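Galerie : la collecte de démonstrations, projet Atinga

4 juin 2020
Textes : Kojo Adjei, atelier de Lutitura

Cette page rassemble les notes de la campagne de tri de lettres du projet Atinga. Les démonstrations servent à entraîner un modèle qui doit apprendre à prendre de petits objets plats et à les déposer au bon endroit. La campagne se déroule sur un poste à deux bras, installé à Lutitura. Les partenaires de Clanik s'occupent de l'entraînement et nous renvoient leurs remarques en fin de semaine.

L'objectif fixé au départ est de 2000 épisodes. Au moment où cette page est mise en ligne, 1538 sont enregistrés et relus. Les autres seront faits courant juin, avec les mêmes opérateurs.

Le poste

Chaque bras porte une pince à deux doigts. L'opérateur les conduit à distance, un bras par main. Les positions des articulations, l'ouverture des pinces et les vues des caméras sont enregistrées ensemble, avec la consigne de l'épisode sous forme de phrase courte. Exemples de consignes : « mets le k dans l'assiette bleue », « mets toutes les voyelles dans l'assiette verte », « vide l'assiette blanche ».

Les lettres sont en mousse. Elles ont été choisies parce qu'elles se compriment un peu sous les doigts et qu'elles supportent d'être prises des centaines de fois. Leur faible épaisseur oblige à descendre très près de la table, et c'est là que se produisent la plupart des échecs.
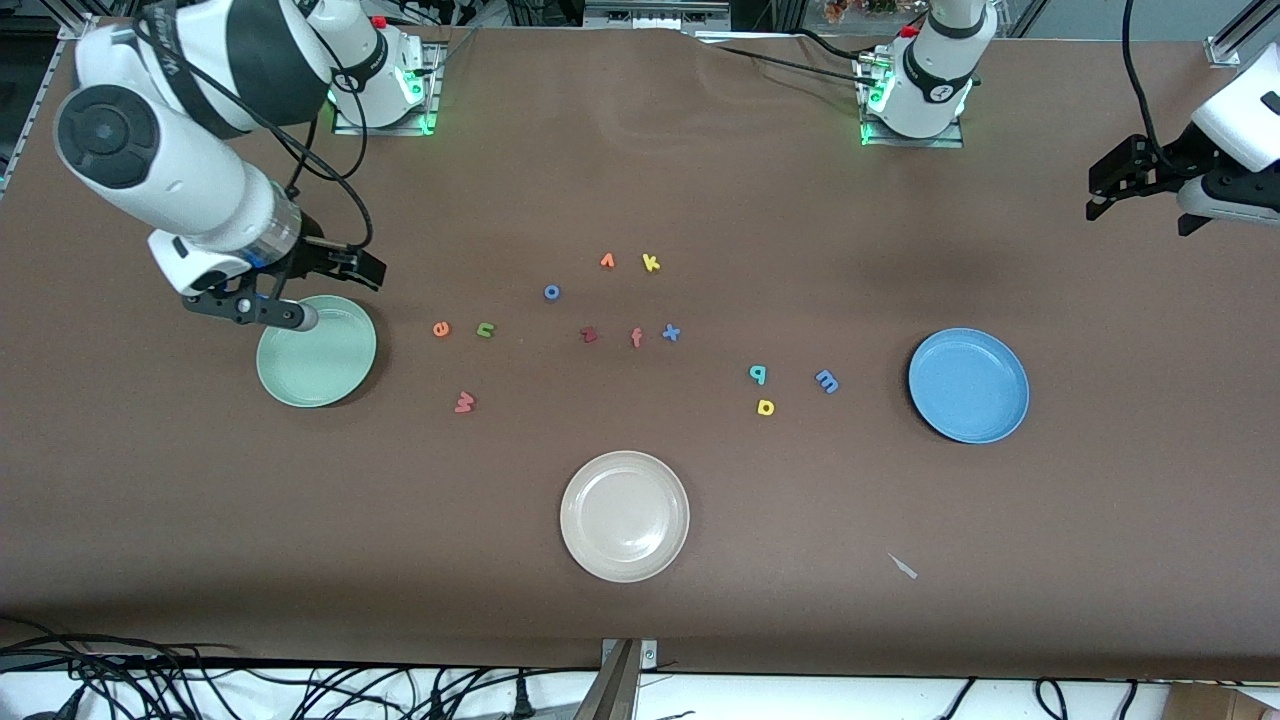 Trois assiettes et douze lettres en mousse sur la table du poste. À gauche, la pince se trouve juste au-dessus du bord de l'assiette vert pâle ; l'autre bras arrive par la droite.

La disposition des lettres change d'un épisode à l'autre. Elles sont posées à la main, sans alignement et avec des orientations différentes. Les premiers essais, faits avec des lettres rangées en lignes, donnaient un modèle qui allait toujours chercher au même endroit. Ces 400 épisodes ont été mis de côté et ne comptent pas dans le total.

La place des assiettes varie aussi, mais moins souvent. Elle est modifiée à chaque changement d'opérateur.

Déroulement d'un épisode

L'opérateur lit la consigne à voix haute, place les deux bras en position de départ et lance l'enregistrement avec la pédale. Il prend une lettre à la fois. Une lettre tombée en route peut être reprise, et l'épisode reste valable si la consigne est remplie à la fin. Ces reprises sont conservées et marquées à part, Clanik les a demandées pour apprendre au modèle à se rattraper.

Le bras gauche prend de préférence ce qui se trouve de son côté, le bras droit fait de même. Le passage d'une lettre d'une pince à l'autre est autorisé seulement dans les séries prévues pour cela.

Un épisode est rejeté dans les cas suivants :
assiette déplacée par un bras ;
contact entre les deux pinces ;
lettre tombée hors de la table ;
consigne mal lue ou remplie avec une autre lettre.

Relecture

Les épisodes sont relus par une personne qui n'a pas conduit les bras. Elle vérifie la consigne, note la lettre prise et l'assiette d'arrivée, puis coupe les temps morts au début et à la fin. Les confusions les plus fréquentes à la relecture concernent le « u » retourné, que l'on note parfois « n », et les paires « p » et « q ». Pour ces lettres, la couleur est ajoutée dans l'annotation.

Suite de la campagne

La prochaine série aura lieu sur le poste d'Inddale, monté de la même façon, avec 4 opérateurs. Les consignes y porteront sur des mots courts à composer devant les assiettes. Les images de cette série seront ajoutées à la galerie après relecture.

Pour toute demande d'accès aux épisodes, écrire à Kojo Adjei en précisant le format souhaité et les séries concernées.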